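About Zolirbridge

Zolirbridge blends and packs dry tea for cafes, small hotels and grocery stores. The blending floor and the tasting room share one building in Jamell, and a second storeroom in Woo holds bulk leaf. We list 43 blends, 4 of them without caffeine.

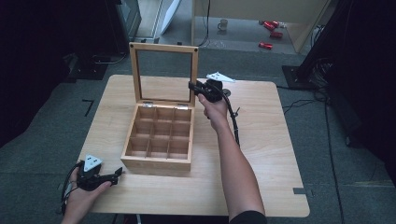

What is the smallest order you accept?
The minimum is one carton of 149 tea bags, single blend. Mixed cartons start at 354 bags.

Leaf is sampled on arrival and again after blending. Each sample is brewed at a fixed weight, water temperature and time, then scored for color, strength and aftertaste. Lots that fall outside the range for their blend are returned to the supplier or sold as unblended leaf under the Kundia label.

Tea picks up odors easily, so spiced and smoked blends are stored and packed apart from the rest.
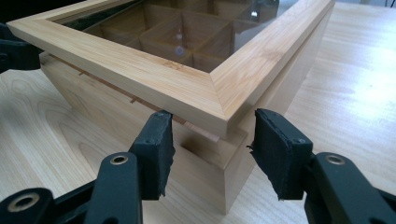
Black and green teas share a packing line, which is cleaned down between runs. Every carton carries a lot code on the short side. Please quote it when you write to us about a delivery.

Orders received by noon on Friday ship the following week. The price list is revised each May, and trade accounts receive the new one by email.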